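Wednesday, evening

Ledgers

Full day on the Grerkine fodder books. I had planned to finish the winter volume before lunch and got to the end of it at closing time. The delay was mostly the binding. The volume was rebound at some point with the gatherings out of order, so that the February issues come before the December ones, and a run of remount returns has been sewn into the middle upside down. I read it through once in the order it is bound and once in the order it was written, and noted both sequences in the margin of my transcript. Anyone citing it by folio will need the first and anyone trying to understand it will need the second.

The book is a daily account of hay, barley and straw issued to the animals of the fort. Columns run left to right: date, unit, horses on strength, horses fed, weight issued, signature. The difference between the third column and the fourth is the part I came for. A horse on strength and not fed from the store is either on detachment, dead and not yet struck off, or never existed. The clerk does not say which. For most of the winter the gap is small and steady and can be put down to the post riders on the Skeridon road, who drew fodder at the far end and were counted at both. Then in February it opens to 33 and stays there until the page where the hand changes.

I do not want to make too much of this. The published history of the garrison treats it as fraud, on the strength of one inspector's letter, and every later account repeats the letter. The ledger supports fraud no better than it supports a detachment that was sent out and not recorded in this book. What is needed is the Skeridon return for the same weeks. If the horses were drawing rations there, the figure closes and the inspector was wrong, or was looking at one half of the account.

The signatures are also worth a table. I count two hands for the issuing clerk, plus what looks like a third that may only be the second man writing with cold fingers or a bad pen. I have marked those entries with a query. The receiving signatures are worse: several of the troop sergeants made a mark, and the clerk wrote the name beside it, which means the receipt is in the hand of the man issuing the goods. As a control it was worth very little. The regulations required a countersignature by an officer at the end of each week and it is present for the first four weeks only.

Weights

Conversion is still a nuisance. The store worked in a local measure until the reform and the ledger goes on using the old name for the new unit afterward, with no note of the change. I had been assuming the change came at the start of the volume. The issue per horse drops sharply at the second gathering (written order) and then holds level, and a real cut in rations of that size would have shown up as dead animals within a few weeks. It does not. So the unit changed there, and everything I computed last month for the earlier pages is low. I will redo the sheet tonight or tomorrow. The formula is simple enough but the totals feed into the transport chapter, and the transport chapter has a paragraph about underfed horses that will have to come out.

Kept: the claim that barley replaced oats entirely. Every entry bears it out.

Withdrawn: the claim that the garrison was on reduced fodder before the road closed.

Undecided: straw. It was issued as bedding and probably eaten, and there is no way to separate the two.
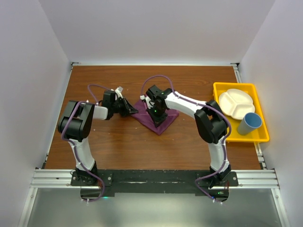 The Dehghan catalog

Afternoon request for the Dehghan papers came back refused a second time, same slip, same reason: item not located. The printed catalog lists the collection as maps, sketches and correspondence relating to the survey of the southern forts. The card index lists it as maps only. The shelf list has the number and no description. I asked at the desk whether the correspondence could have been separated and moved to the manuscripts side, and was told that it could have, and that manuscripts would need its own request, on its own form, with the old shelf number and the new one. I do not have the new one. That is what I am asking them for.

Filled in the form with the old number in both boxes. It should get an answer by the end of the week, if only a refusal with more detail in it.

The sketches matter less than the correspondence, but there is one I would like to see properly. The reproduction in the regimental history is the size of a matchbox and shows the north wall with a gate in it. The ledger has fodder carts entering by the north and the engineer's report says there was no opening on that side. One of the three is wrong, or the gate was cut between the report and the sketch -- the report is dated and the sketch is not.

Notes on the Fisell reader

Used the Fisell for the microfilm, the other machine being down. Focus drifts toward the right edge and has to be corrected at every frame, which doubles the time on wide pages. It does print cleanly at the lower magnification. For muster rolls the lower setting is adequate. For the pay lists it is useless, the fractions run together and a half cannot be told from a quarter.

Settings that worked: lens at the middle stop, lamp one step below full, film loaded with the emulsion side down. With the emulsion side up the image is reversed, and I had got most of the way through one roll call before noticing, which says something about how often the names repeat.

Two reels done, muster rolls only. The rolls confirm the strength of the mounted company at the start of winter and then skip to spring. The missing months are the same months as the gap in the ledger. That could be a single lost packet, or it could be that the company was away and mustered somewhere else. Same question as the horses, and the same place to look for the answer.

For tomorrow

Skeridon return first, before the reading room fills. If it is in the bound series it should be under transport and not under cavalry, going by how the Grerkine material was sorted.

Redo the fodder sheet with the unit change at the second gathering. Keep the old sheet under another name.

Check whether the inspector's letter gives the date of his visit or only the date of writing. I have been quoting the latter as if it were the former. The editor of the printed version does the same.

Pencils. Also the copy card, which has almost nothing left on it -- the machine in the hall takes coins only and the one upstairs takes cards only.

Walked back by the river road. Rain started at the bridge. Transcript is in the inside pocket and dry.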